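Jolladthorpe Guest Laundry – Support
Ticket 923
Opened by: Garba Aliyu, Naltham house
Assigned to: Lahcen El Ouafi
Status: Resolved

Garba Aliyu, 9:14 am
Plush blanket in the back bedroom is shedding. Lilac fluff on everything that gets put down on the bed, worst on knitwear. Washed it at 40 with the towels, then tumble dried on high. No change.

Lahcen El Ouafi, 10:02 am
Was the lint filter cleared between loads? And were the towels new? New towels shed a lot and the pile holds on to it.

Garba Aliyu, 10:20 am
Towels are new, yes. Filter had not been cleared in roughly 3 weeks. Cleared it now – thick gray mat.

Lahcen El Ouafi, 10:31 am
Run the blanket alone, cold, gentle cycle, no softener. Dry on low with the filter clean, then shake it outside. Leave a dark sweater folded on it until the afternoon and check the underside.

Garba Aliyu, 4:45 pm
Done as above. Used the brown sweater, folded, left of the striped things.

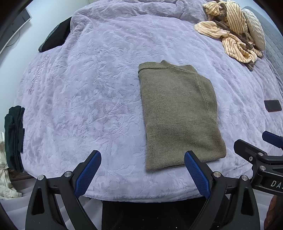
Underside had a few fibers near the hem and they came off with a lint roller. Before the wash it was covered. The embossed pattern came through the low heat fine.

Lahcen El Ouafi, 4:58 pm
Good. Keep towels and plush separate from now on. Closing – reopen if it comes back after the next wash.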